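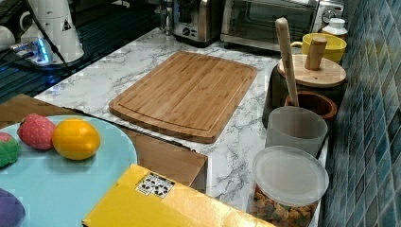 Bamboo board on the kitchen counter, May 2025

From: Kidus Mamo
To: Hotside portable audio list
Subject: Re: [Hotside] Helik or just use the phone?

Hi Renata, hi everybody,

> I've been lurking for a while and finally have a question. My old
> player won't hold a charge any more and I'm looking at the Helik.
> My brother says I'm nuts, that a phone plus one of those little
> dongle adapters does the same job for the price of lunch. My
> headphones are the Brullier open-backs, the 250 ohm version, which
> I bought used and love. I listen mostly at home in the evening,
> sometimes on the train. Lots of old jazz, some choir music, and a
> pile of live recordings I ripped from CD years ago. The Helik is
> $558 with the case, which is a lot for me. Is it worth it? And is
> it true the software is bad?

I can answer some of this, as I've had the Helik since December and own the same Brulliers (mine are the 250 ohm ones too, with the scratchy gray cable). I paid the same $558, grumbled the whole way through checkout, and then spent a week trying to prove to myself I'd been ripped off.

First thing, your brother isn't nuts. A decent dongle is a lovely little thing and I still carry one in my coat. With easy-to-drive earbuds I have a very hard time telling the two apart once I've matched the volume, and matching the volume is the part people skip! The Helik is simply louder at the same setting, and louder always sounds better for the first ten seconds. If you do get to compare them, turn one down until a voice sounds equally loud on both, then leave it alone and go listen to a whole song. I fooled myself at least twice before I started doing that.

The Brulliers are a different story though. They want voltage, and the dongle I have runs out of it. My cheap one manages maybe enough for modern pop, because that stuff is mastered so loud to begin with, but put on a choir recording with a quiet opening and I'm at the top of the slider wishing there was more slider. On the Helik I use low gain for almost everything at home and switch to high gain for the really quiet discs. You said choir music and old live stuff, so I think you'd run into this more than most people would.

If you already own the dongle, try this before spending anything. Pick the quietest recording you have, plug in the Brulliers, and see where the volume ends up. If you're comfortable with room left over, keep your money. If you're pinned at the top, check your phone's volume limiter as well (it's buried in the settings, and mine had switched itself back on after an update) before you blame the dongle.

Now the software. It's not bad, it's slow. There's a difference, but I'll admit that when you're standing on a train platform waiting for the album list to show up it feels like the same thing. A full library scan on my card takes 20 minutes. It only does that when you've added new files, and you can browse by folder while it's working, which I didn't find out until embarrassingly late. Folder browsing is instant. I've pretty much stopped using the library view and I don't miss it.

Couple of things about your CD rips, though. The Helik is fussy about tags. If the album artist field is blank, it treats every guest player as a separate artist, and with jazz you can imagine what that does. I had one big band record chopped up into a dozen little albums with one or two tracks in each. I sat down with a tag editor one rainy afternoon and filled in album artist on everything, and that fixed it. Do that on the computer before you copy anything over. Also keep the cover art in each folder small. Huge scans make the scrolling stutter and you can't see the extra detail on that screen anyway.

For the live recordings you'll want gapless playback, and it does work, but only with lossless files as far as I can tell. My old MP3 rips still get a tiny hiccup between tracks. It drives me up the wall on concert albums, where the applause just blinks out for a moment and comes back. I re-ripped the ones I care about and left the rest. If you still have the CDs in a closet somewhere, that's probably the best free upgrade you could give yourself, whichever way you go on the player.

Battery – well, it's okay. I get through a week of evenings on one charge if I stay on low gain and leave Bluetooth off. High gain eats it noticeably faster. Streaming over wifi eats it faster still, and the back gets warm enough that I take it out of my shirt pocket. It's fine while charging, except that with one particular wall charger I get a faint buzz in the quiet bits. A different charger, no buzz. I never got to the bottom of that one and if somebody here knows why, please write in.

Things I don't love, so you get a fair picture:

The volume wheel sticks out and turns in a pocket. There's a lock setting but it locks the play button too, and I want the play button. The case you mentioned covers half the wheel, so it helps some, but then the case makes the card slot hard to reach. Pick your annoyance.

There are 2 headphone sockets, and they're close together, and I've gone for the wrong one in the dark more times than I'd like to say. The balanced one needs a different cable. I'd skip that whole business with the Brulliers to start with. The regular socket drives mine plenty loud and you'd be spending money on a cable when you could be spending it on records.

The equalizer is good, but it resets if you pull the card out. Write your settings down on a scrap of paper. Mine is just a small cut in the treble, because the Brulliers can get a little splashy on old trumpet recordings, and I expect you've noticed that too. Some people on here hate any EQ at all and I can already hear the typing, but try it and see. You can always turn it off again.

Kramer came up in last month's thread as the cheaper alternative, and I did borrow one from a coworker for a weekend. The Kramer is smaller and quicker and the screen is nicer, and if I had only earbuds I'd have bought it without thinking twice. With the Brulliers it was only a bit better than my dongle for loudness. It sounded perfectly nice up to the point where it ran out. So if the headphones are staying (and it sounds like they are), I wouldn't go that way just to save money.

You might look at another route if you really do mostly listen at home. A small desktop amp fed from a laptop would drive those headphones with no effort at all, and used ones come up on this list pretty regularly for a good deal less than a Helik. Then use the phone and some cheap closed headphones on the train, where your open-backs leak anyway and the person next to you gets to hear your choir. I did think hard about going that way. What decided it for me was that I move around the house in the evening, from the couch to the kitchen to bed, and I knew I'd never sit at a desk for music after sitting at one all day for work. You may be better disciplined than I am!

So, is it worth $558? For me, yes, mainly because I use it every night and I got fed up with messages popping up on my phone in the middle of a slow ballad. I'd put the peace and quiet ahead of the sound, to tell the truth, and that's a thing you could get from any player that drives your headphones. If a used Helik comes along, I'd take it. Ask the seller whether the headphone socket crackles when you wiggle the plug and whether the wheel skips steps when you turn it slowly. Those are the two complaints I've seen most in the archives.

One last thing about your old player. Before you bury it, see if a repair place near you will swap the battery. I had that done on mine and it's now living with my dad, who plays the same three albums on it and is perfectly happy.

Let us know what you end up doing, and tell me which Brullier pads you have on there. Mine are flattening out and I can't decide between the velour and the other ones.

Kidus

_______________________________________________
Hotside mailing list
Please trim your quotes when replying. To leave the list, send a blank message with "unsubscribe" as the subject.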